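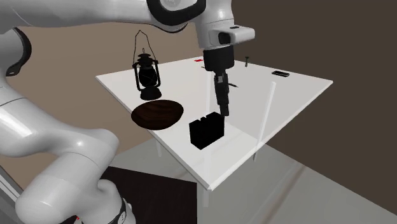 Who Runs an Airline?

An airline needs pilots to fly its planes. It also needs people on the ground to decide where the planes go, how many to buy and what a ticket costs. The person in charge of all of them is usually called the chief executive, or CEO.

Let's use a small airline called Clurel. It flies between the towns of Jillthorpe and Jakmont. Its CEO is Halima Kaijage, and 700 people work for the company.

Halima can't do every job herself, so she has a team of managers.

Milagros Maglaya is the head of operations. Her team makes the timetable and picks a crew for each flight. If there is fog at Jakmont, they decide whether a plane should wait or land somewhere else.

Rahel Schnyder is the head of maintenance. Her mechanics check the planes and fix worn parts. If they say a plane isn't safe to fly, it stays on the ground – even if it has 82 passengers waiting for it.

Ilham Rondonuwu looks after the money. Fuel, wages and airport fees all have to be paid, and the tickets have to bring in enough to cover them.

Who picks the CEO?

A group called the board of directors does. The board meets several times a year. It asks the CEO how things are going and can choose a new one if it wants a change.

Can a pilot become a boss?

Yes. Some airline managers started out as pilots, mechanics or check-in agents. Others studied business or worked for a different company first.

Words to know

Crew: the people who work on board a plane.
Maintenance: keeping something in good working order.
Timetable: a list of when flights leave and arrive.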